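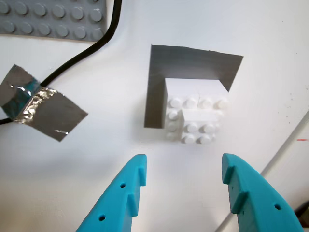
Blue gripper fingers, open, on a white surface.

Hiu-tung Kwan
16/07/2024

Henstead economic development update. Long one tonight. I sat through the whole work session so I'll go in agenda order and skip the parts that were only minutes and roll call.

First item was the old Siu warehouse on Depot Street. The town has had it listed for lease since the moving company left. There is now a signed letter of intent for the back half of the building. The front half is still open.

The letter is from Skila, which makes shelving and display racks for stores. They would use the space for storage and final packing. The main plant stays where it is.

Jobs: 21 to start. The letter does not promise more than that. A council member asked if the number could grow and the answer was that it depends on orders. Starting pay was not in the packet. I have asked for it.

The lease is for two years with an option to renew. The town keeps responsibility for the roof and the outside walls. Skila pays for anything it changes inside, including the new dock door.

Incentives. The town would waive the building permit fee and the first year of the utility deposit. No cash grant. The county may add something on its side but that has to go through the county board, and it was not on their July agenda.

Next was parking, which took longer than the lease did. 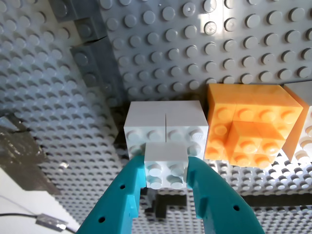

The lot behind the warehouse is shared with the farm supply store and the church next to it. Trucks now back in from Depot Street. Staff want them to come in from the alley side, which means widening the turn and moving a utility pole.

The power company has not given a price for the pole. Staff said to expect one in August. Until then the alley plan is a drawing and nothing else.

Someone asked if trucks could use the lot early in the morning only. The town manager said yes, that could go in the lease, but it would be hard to enforce. It was left as a question for the attorney.

Second item: Plornden Road. This is the water line extension that has been talked about since the last comprehensive plan. Design is done. The easements are not.

Two property owners have not signed. Staff would not say which ones in open session. They did say talks are friendly and that they don't expect to go to court over it.

What the line would do: it opens up the town-owned field at the far end of Plornden Road for light industrial use. Right now there is a well out there and that's all. You can't get a sprinkler system approved off that well, so every company that has looked at the site has passed.

The gap to be closed is 600 feet of pipe. Sounds small, but it goes under the railroad spur, and the railroad's permit has its own schedule. Đạt Lâm from the engineering office said the application is in and has been marked complete.

He also said the work needs dry ground for the boring, so a late fall start would be a problem. If the easements drag on, it moves to spring.

Third item was the small business loan fund. Short version: there is money left in it and few people are applying. The form is being cut down to one page front and back. You will be able to hand it in at the library as well as at town hall.

The top loan amount does not change. Home businesses can now apply, which they could not before. If you do alterations, baking, small engine repair and so on out of your house, call the office and ask.
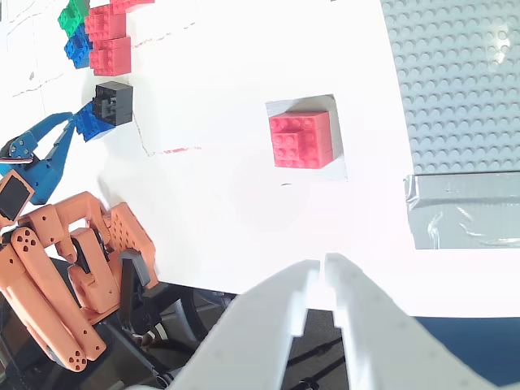 Red brick cube in its square recess, with the white gripper in front of it.

Last item, downtown signs. The new wayfinding signs will point to the public lots and the farmers market. The Main Street merchants asked for the river trail to be added and council agreed. The sign shop needs the final list before it will quote.

Public comment was light. One resident asked why the town is in the leasing business at all. One asked for a crosswalk by the warehouse if shifts are going to change in the late afternoon. Both got a "we'll look at it."

A survey on the Plornden Road field went out with the last water bill. 200 came back. Most people who answered want jobs there, and a fair number want a tree line kept along the houses. The full results are in the packet on the town website, near the end.

No votes were taken. It was a work session. The Skila lease is set for a vote at the August meeting, with a public hearing right before it. You don't have to sign up ahead of time to speak at the hearing.

Correction to my post on parking: the farm supply store owns its strip of the lot outright. The church and the town share the rest. Thanks to the person who messaged me.

I'll post the pay figures for the warehouse jobs if I get them. If you asked me about the bus stop on Depot Street, it didn't come up.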